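Dovora adds simulated kitchens to its robot training effort

Skonuvska software company Dovora has started gathering training examples for household robots inside computer-built kitchens, the company said Sunday. The work will run alongside the hands-on recording it already does at its workshop in Skokby.

The first set is planned at 2000 runs. Each run is a short attempt at one kitchen job, such as opening a drawer, closing a cabinet door or turning a knob. A person steers a simulated arm from a desk, and the software stores what the arm's camera would see along with the position of every joint and how far the fingers are open.

Those records are then used to train a control program. The program is given the camera view and has to work out the next small movement. Dovora says its earlier program, trained only on recordings from the workshop, did well with the cabinets it had been shown and poorly with others. A change in handle shape or door color was often enough to throw it off.

The workshop has two kitchen setups, and changing the fronts on either one takes most of a day. In the simulated version, the cabinets, walls, counters and fixtures can be swapped between one run and the next. The company has prepared 33 kitchen layouts so far and expects to add more before the end of March.
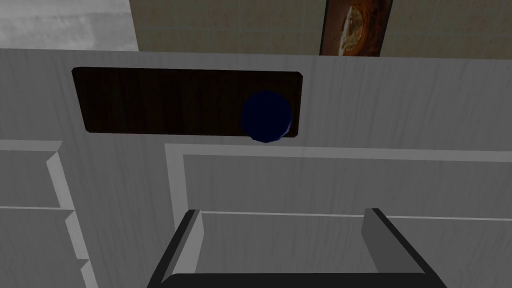

Operators work in shifts of two hours with a break in the middle. They use a handheld controller that moves the gripper in all directions and closes it with a trigger. New operators spend their first shift practicing, and nothing from that shift is kept. After that, a typical operator completes about 20 usable runs an hour, depending on the task. Drawers go quickly. Knobs take longer, and the company said they have the highest share of rejected attempts.

A run is rejected if the job is not finished within the time limit, if the arm pushes through a surface in a way a real arm could not, or if the operator stops partway. Rejected runs are stored separately. Dovora has not decided whether to use them, but it said they may help the program learn to tell when an attempt is going wrong.

Every run is also tagged with a short written instruction. The same job may be worded several ways, and a second worker checks the wording against the recording before the run goes into the main set. That check has turned up a number of mix-ups between left and right, mostly in layouts where similar doors sit side by side. The instruction form has been changed so that operators pick the door or drawer on a diagram first and write the sentence afterward.

The arm used in the simulation is modeled on one sold by Furukawa, a parts supplier that has worked with Dovora on the Skokby workshop for several years. Furukawa provided measurements for the arm and gripper and will receive a copy of the finished set. Terms of the agreement were not released.

Simulated recordings have known limits. Lighting tends to be more even than in a real room, and contact between fingers and objects is only an estimate of what would happen with real parts. Drawers that stick, hinges that sag and handles that are a little loose are hard to copy. For that reason the company plans to keep recording on the workshop kitchens, though at a slower pace, and to train on both kinds of material together.

Testing will be done only on the real arm. The first round is set for April and will use cabinets that appear in neither the simulated layouts nor the earlier recordings. If the results are no better than those of the current program, Dovora said, it will look at the mix of simulated and real runs before collecting any more.

The company is also looking for additional operators for evening shifts. No background in robotics is needed, but applicants must be able to attend a half-day introduction in Skokby. Evening work begins at 5 p.m., and the positions are paid by the hour.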